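Just back from four nights in Holtport and I have to tell someone, so it's going to be you lot. Thread!

Getting there is half the fun. The ferry leaves Naltura at 6:20 in the morning and takes 35 minutes, and you want the left side of the deck — the cliffs come up pink and then, all at once, there's the harbor with its crooked little lighthouse. 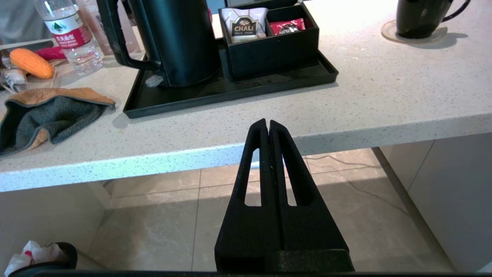
The old town climbs straight up from the water. There are 563 steps to the Mfaume chapel and I stopped on a good many of them to pretend I was admiring the view (I was also admiring the view). The stone underfoot is pale and full of little gray and dark specks, same look as the countertop in the photo, and early in the day the whole stairway shines. Go before breakfast! I met two goats and a man carrying bread.

At the top, ring the bell by the green door and Mwanahawa Odera will let you in. She's had the key for 20 years and she showed me the painted ceiling with a flashlight, panel by panel. Whales, mostly. I could have stayed all day.
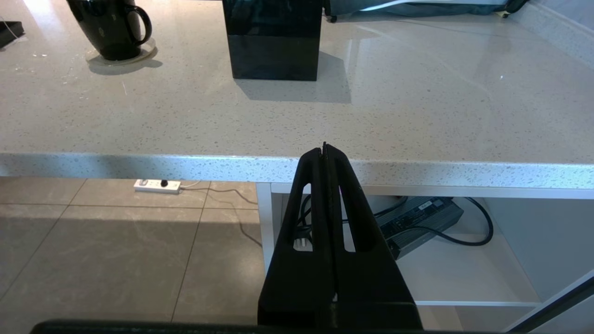 Do you need a car in Holtport?
Skip it. The streets above the harbor are too narrow, and the Gunus bus goes to every beach you'd want to swim at.

Speaking of Gunus — get off at the last stop and keep walking. The path drops through fig trees to a cove with clear green water and flat rocks to lie on. In June it was warm enough to stay in for ages, and I came out only when I got hungry.

Which brings me to Tatu Muriithi's fish place at the bottom of the steps. Grilled sardines, lemon, a heap of tomatoes, bread still hot. I ate there three nights out of four and regret the other one. She opens at seven and the outside tables go fast.

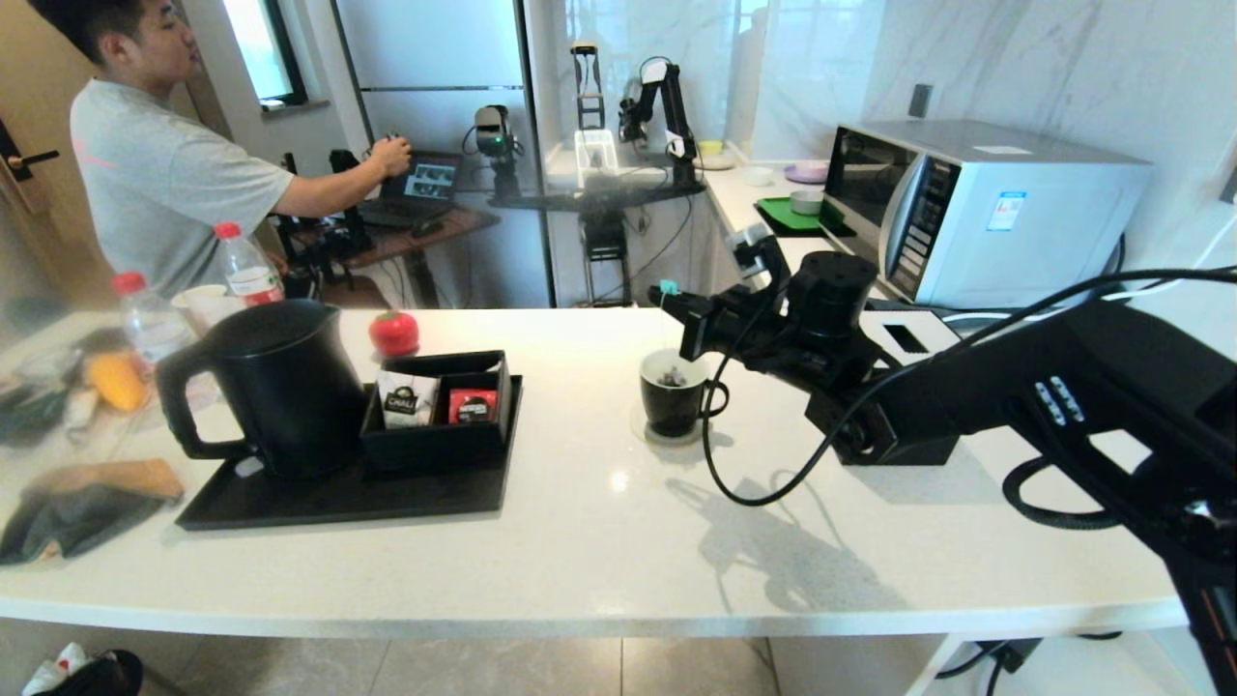
Kettle, black mug, tea.

Last thing: the evening ferry back runs late if the wind is up, so don't book anything tight on the Naltura side. I sat on the harbor wall with a bag of figs and watched the swifts until it came in. Already looking at dates for next year!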